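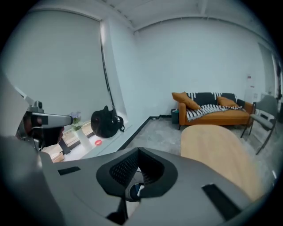
Rashidi Oval Coffee Table, light wood – long-term review

The Rashidi comes in one carton with four legs, a hex key and a sheet of drawings. Assembly took 28 minutes. The bolt holes lined up, although one threaded insert sat slightly proud and had to be tapped down before the leg would close up to the underside.

The top is oval, so there are no corners to catch a shin on in a narrow room. It is finished in a hard-wax oil. Welcombe, who sell it, recommend a fresh coat every March.

A wet glass left overnight produced a faint ring, gone after one pass with a damp sponge and a day of drying. Hot mugs left no trace. Red wine did mark the end grain when left for an hour, and light sanding was needed to remove it.
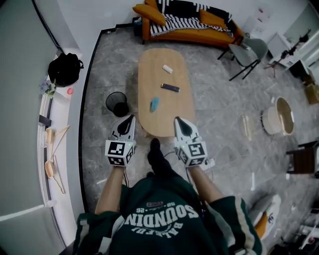 The oval top, with remote control and sponge.

Stability is good on carpet. On hard tile there was a small rock at one leg, cured with a felt pad. The legs have no adjusters – a poor saving at £198. The Stotico equivalent costs over £200 but includes them.

The rated load is 60 kg. I did not test to that figure, but a full box of books in the centre caused no sag that a straight edge could detect.

Good: finish, shape, bolt alignment.
Less good: fixed feet, end grain, no spare bolts.

Reviewed by Adhiambo Owino, 24th February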